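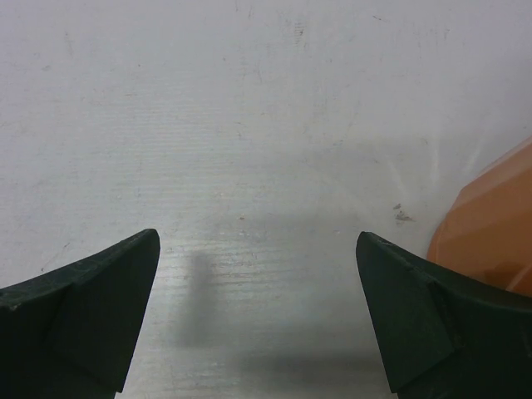

I have now spent most of a week teaching a pair of arms to deal with laundry, and I would like it noted that I have my own laundry at home, untouched. The job is demonstrations. I drive the arms by hand, the recorder saves whatever the wrist cameras see, and the learning system is supposed to pick up the habit from my example, poor thing. Mellen, our recording software, wants 50 good ones before it will even start training. By the afternoon of October 14, 2022 I had 18, and 9 of those were what I'd call good if I was in a generous mood. Every take begins with the fingers open over the white table, scuffs and scratches and all, and I've come to know those little grey marks rather well. I did wonder whether the model would learn them too. Petrenko, last year's model, learned to follow a shadow, so I wouldn't rule it out.

Then there is the cloth. Blocks stay where you put them. A black T-shirt, I think it is, hangs how it likes, sways when you breathe near it, and on camera is mostly a large patch of dark with a hem somewhere along the bottom. The hem is what I'm after. 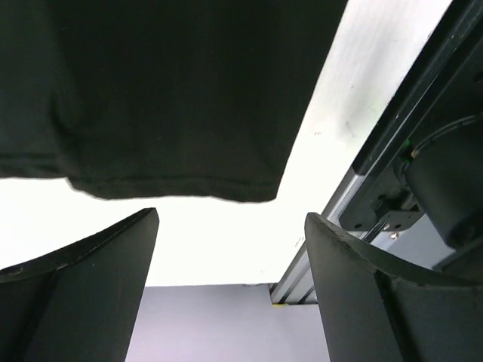
I go in slowly, open wide, and close late. If I close early I get a fingerful of air and a take for the bin. The notes from the Skerkonon people say to keep the failures in a separate folder, so I do, and it is a very full folder. Another 15 takes on Monday, if my wrists agree to it.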